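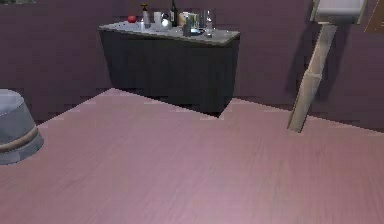
Countertop overhang

In cabinetry and kitchen installation, the overhang is the part of a countertop that extends horizontally past the face or side of the cabinet supporting it. It is measured from the finished face of the cabinet box, or from the face of the door where doors are fitted, to the outermost point of the countertop edge. Trade documents do not always state which reference is used, and the two can differ by the full thickness of a door.

Function

A front overhang keeps spilled liquid from running directly down the cabinet face. Water that reaches the edge of the slab tends to drip from the lower corner of the edge profile, provided that corner is sharp enough to break the film. On rounded profiles the film can follow the curve to the underside and travel back toward the cabinet. A shallow groove cut into the underside, called a drip kerf, interrupts this path. Kerfs are common on exterior sills and less common indoors.

The overhang also hides small errors in cabinet alignment. Base cabinets set against an uneven wall rarely form a perfectly straight line, and a projecting slab throws a shadow over the joint. Flush installations, in which the slab and the cabinet face share one plane, need tighter tolerances and are usually shimmed and scribed before the slab is templated.

Types

Standard overhang. In the United States, a base cabinet 24 inches deep is commonly fitted with a top 25 to 25.5 inches deep, giving a front projection of 1 to 1.5 inches from the box. Exposed ends receive a similar or slightly smaller projection. Ends that butt against an appliance are often cut flush.

Seating overhang. Where stools are placed at a counter or island, the slab is extended to make room for the knees. A depth of 12 inches is typical at a height of 36 inches. Bar-height counters need less, as the seated person's legs hang closer to vertical.

Waterfall end. The slab turns down at the end of the run and continues to the floor. There is no overhang in the strict sense, though some fabricators list the thickness of the vertical panel under that heading for pricing.

Support

An unsupported overhang acts as a cantilever. The upper surface is in tension and the lower surface in compression when a load is placed near the edge. Natural stone is much weaker in tension than in compression, so failure normally begins as a crack in the upper surface near the line of the cabinet. Veins, fissures and cutouts for sinks or cooktops reduce the usable span.

Supports include corbels, flat steel bars recessed into the cabinet top, angle brackets fixed to a knee wall, and legs or posts. Recessed bars are not visible once the slab is set. Plywood subtops stiffen thin slabs but add height at the edge, which is then covered by a built-up or mitered strip.

Allowable spans are set by the fabricator for each material and thickness. A frequently used shop rule limits the unsupported part to one third of the total depth of the slab. The rule assumes that the remaining two thirds is fully bedded on the cabinet, and it does not account for a person sitting on the edge.

Measurement and tolerance

Overhang is checked after dry fitting and again after the adhesive has set. In a shop survey compiled by Ilango Subramaniam for the fabricator Dollier, 357 installed kitchen runs were measured at both ends. The front overhang varied by less than an eighth of an inch along the run in 209 of them. In 164 of those, the cabinets had been leveled and fastened to each other before templating. The survey did not separate stone from laminate.

Templates made with a laser device record the cabinet line as built. Stick templates, made from thin strips glued together on site, record it at the points where the strips cross the cabinet edge, and a bow between those points can be missed.

Terminology

"Projection" and "reveal" are sometimes used for overhang. Reveal more often refers to the visible margin between a sink rim and the edge of its cutout, and a positive, zero or negative reveal is specified separately. "Nosing" describes the shaped front edge itself and is taken from stair construction.

See also

Backsplash
Base cabinet
Edge profile
Toe kick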